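Hand Trials at Pirura: Five Fingers and a Dustpan Brush

Hello again from the lab, and thank you to everyone who wrote in after the March issue asking whether we had made up our minds about end effectors. We haven't, I'm sorry to say, but we have been having a very good time not making up our minds, and I promised a proper update, so get yourself a coffee.

As longtime readers will remember, the Tivside arm came to us with a plain two-jaw gripper, and for boxes and bottles it is a lovely, dependable thing. Household tools are another matter. A handle that tapers and curves gives two flat jaws very little to hold on to, and so we have been spending our afternoons with the Kazemi hand, which has four fingers and a thumb and a good many more opinions about how to pick something up.

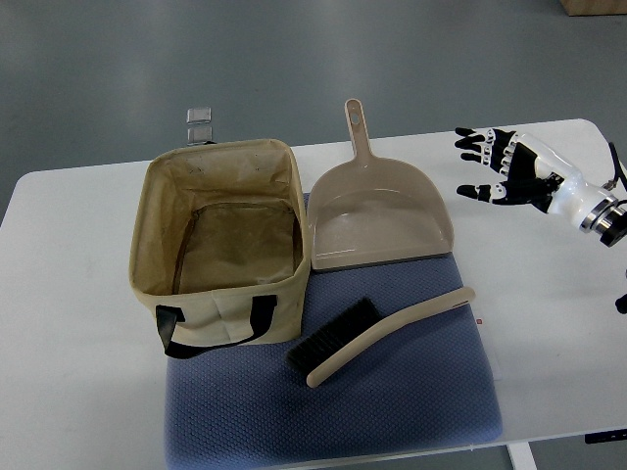 Esavix wrote back to our last issue that we were being unfair to the two-jaw gripper, and that a pair of soft rubber pads would close most of the gap at a fraction of the price. We think that's a reasonable point, and pads are now on order (thank you!), so the jaws will get their second chance on exactly the same tasks.

Meanwhile, the rules of the comparison are simple. Each gripper gets 20 tries at a task, the controller settings stay put for the whole set, and a try only counts if the tool is lifted, carried to the bin and set down inside it without anyone stepping in. We allow 6 seconds for the grasp itself, which felt generous when we wrote it down and feels rather less so when you are standing there watching.

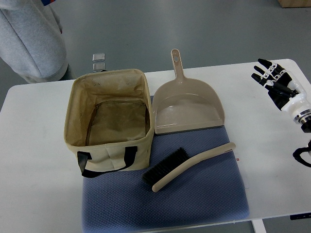 Our biggest lesson so far has been about the approach, and it has very little to do with how strong the fingers are. If the hand comes in square to the table, the thumb wants to arrive first and nudges whatever it was meant to hold. The brush makes this plain, lying on a diagonal with its bristles toward the bin, so the wrist has to turn to suit the handle before the fingers do anything at all. We rewrote that part of the controller twice, and the second version plans the wrist angle first and the finger closing second, with a short pause in between for the camera to take another look.

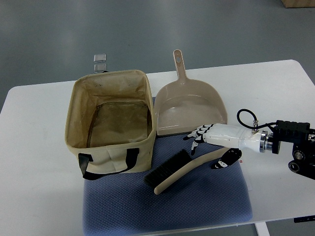 That pause costs us a little time on every try, and there was some grumbling over lunch about it, but we are keeping it for now. We would much prefer a slow hand that we can learn from, and the logs are so much easier to read when each stage has a clear beginning and end. The camera runs at 600 lines for these trials, by the way, and going higher made no difference we could find.
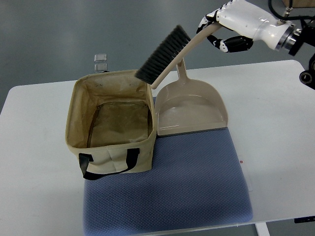
The Kazemi hand with the brush held over the bin.

Next up are 9 more tools, including a ladle and a very awkward whisk, and then the two-jaw gripper goes back on the arm with its new pads. If you have a favorite kitchen or cleaning tool that you think would give either of them trouble, do write and tell us. We read every message, even when it takes us a while to answer.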